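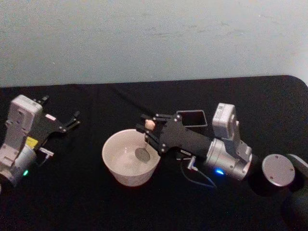

Stergiou Town Hall Companion, reviewed after one long budget season

I've been writing up our council meetings for the newsletter since the school bond fight, and in all that time my system has been a legal pad and a pot of coffee. So when Halima Shehu told me she'd started following the Baduvstead council with a paid app, I was a little snooty about it. Then June came, with the parking ordinance and the library hours and the whole mess over the Hotadmont annexation landing in the same two weeks, and I signed up at eleven at night with my shoes still on.

The Companion costs $83 a year. You tell it which public bodies you want to follow (I picked the council, the zoning board and the county commission) and it pulls in the agendas, the packets and the minutes and lets you search them all at once. That search is what I'd pay for, even if everything else in the app fell off tomorrow! Our last budget packet was 154 pages, scanned crooked, and the city's own website treats it like one big photograph. The Companion read it well enough that I could type "sidewalk" and land on the page where the sidewalk money had been moved into the fleet fund. I wrote that up the same evening, and I got more mail on it than on anything since the mayor's golf cart.

The alerts are good too, once you calm them down. Out of the box it wrote to me every time a clerk fixed a typo. Go into Settings, then Following, and switch to "agenda posted" and "vote recorded" and leave the rest alone. I wish I'd done that the first day, but I was enjoying the attention, I suppose.

Now for the grumbling. The vote tracker is a nice idea and it gets abstentions wrong. Twice it showed Leonidas Panagiotou as a no on items where he had stepped out of the vote altogether, and if you've ever sat through one of our meetings you know he would not let that slide, and neither would his sister. I wrote to support and heard back from a very kind person named Tươi Thân, who fixed both entries by the next afternoon and told me the minutes use a code their reader didn't know. Fair enough. I still check every vote against the signed minutes before I print it, and I'd tell you to do the same.

I also don't care for the summaries. They're smooth and they leave out the good parts. Candela Campos spoke for her full time on the bus shelter and came within an inch of calling the public works report a work of fiction, and the summary said "a resident expressed concerns."

I tried Virkeo before this, on the free plan. It's prettier and the maps are lovely, but it didn't have our zoning board at all, so for a town our size that settled it.

Would I renew? Yes, and I've already put it on the calendar. If you only want to know when the leaf pickup is, save your money and call the clerk's office. But if you're the person on your street who gets asked what happened last night — and I know a good many of you are — I think you'll get your $83 back by Thanksgiving. I've kept the legal pad, though. Somebody has to write down what Candela said.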